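Tramier Dishwasher Care: Frequently Asked Questions 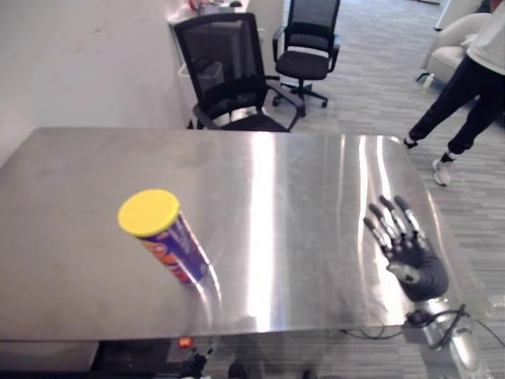
The answers on this page apply to all Tramier built-in dishwashers sold through Dahlgren stores.

How often should the filter be cleaned?
Every 2 weeks in normal use. Turn the filter to the left, lift it out and rinse it under warm running water. Do not use a wire brush.

Why are my glasses cloudy?
In hard water areas, minerals may settle on glassware. Check that the salt container is full and raise the rinse aid setting by one level.

Can I stop a cycle after it has started?
Yes. Hold the Start button for three seconds. The machine will drain before the door may be opened.

What is covered under the warranty?
Parts and labor are covered for three years. Filters and spray arms are covered for 90 days from delivery.

How do I request a repair?
Call the service desk and choose extension 3656. Please have your model and serial numbers ready; both are printed on the inner edge of the door. The desk is closed on Sunday.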